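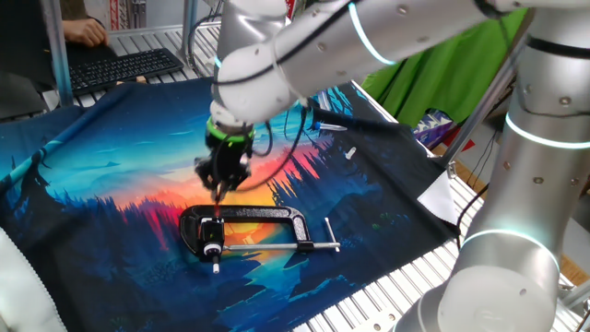
How to reglue a wobbly kitchen chair

By Kristof Vandenberghe
Last updated 25 August 2023

A kitchen chair gives plenty of notice. First it creaks, then it leans, then a heavier relative leans with it and everyone looks at you. Most of ours came from a shop in Zendport that sold them as "solid", and I have now had every one of them in pieces.

The job takes an evening, plus a night of leaving it alone. The second part is harder.

What you need

A rubber mallet
Wood glue (I use Bokar, chiefly because the cap still comes off)
2 clamps, or a length of rope and a stick
An old chisel and some medium sandpaper
White vinegar
Masking tape and a pencil
Damp rags, more than you think

A cloth over the worktable is worth having too. Printed is fine. Mine has absorbed so much glue that it would probably stand up by itself. Keep a C-clamp out on it from the start, as they are very hard to find with both hands full of chair.

Step 1. Find out what is loose

Turn the chair upside down and wiggle everything. Mark each loose joint with tape. If one joint is loose, have a good look at the one opposite, which has been doing the work of both and is tired.

Joints that don't move should be left alone. I once took apart a perfectly sound back rail out of a love of thoroughness, and that chair now lives in the shed.

Step 2. Label the parts

Number both halves of every joint on tape. Rungs that look identical are not identical. They were fitted by somebody with a lathe and a deadline, and each will go happily into one hole only.

Step 3. Take it apart

Tap close to the joint with the mallet, turning the piece as you go. If it won't shift, check for a hidden nail. Earlier owners loved a nail. Pull it out with pincers before you do any more tapping.

For stubborn old glue, dribble in some warm vinegar and wait 10 minutes. The kitchen will smell like a chip shop for the rest of the day.

Step 4. Clean off the old glue

New glue wants bare wood. Scrape the ends of the rungs with the chisel and give them a light sanding, stopping as soon as you see wood. Sand too keenly and you will have a thin rung in a wide hole, and a longer evening. For the holes, roll sandpaper round a pencil and twist.

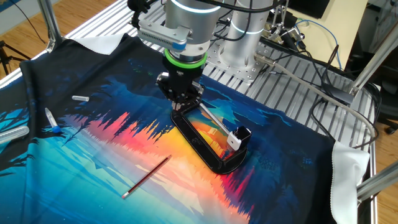
Step 5. Put it together dry

No glue yet. Assemble the whole chair, clamp it, and stand it on the flattest bit of floor you own. If it rocks now it will rock for ever. This is also when you discover which labels fell off in the vinegar.

Where a rung is a little slack, wrap a wood shaving round the end. My neighbour Benedikt Wieser swears by strips of coffee filter, and his chairs do stay up — but so does his opinion of them, so I don't ask.

Step 6. Glue and clamp

Brush a thin coat on the rung and another inside the hole. Do the underframe first, then the seat, then the back. Work steadily and ignore the telephone.

Tighten the clamps until a small bead of glue appears, and stop there. Put scraps of wood under the jaws unless you want a permanent record of the occasion. With rope, loop it round the legs, push the stick through and wind until snug, then tie the stick off to a rung. An untied stick will unwind at speed, usually towards a shin.

Wipe off the drips with a damp rag. Set the chair upright, check all the feet touch the floor, and nudge anything that needs nudging.

Step 7. Leave it alone

Overnight at the very least. Hang a sign on it if you live with people who sit down without looking.

If it comes loose again

Look for a crack running along the rung or round the hole. Glue won't save a split rung, so measure it and have a new one turned. I gave the same joint 3 goes last April before I noticed the split, which was on the side facing me.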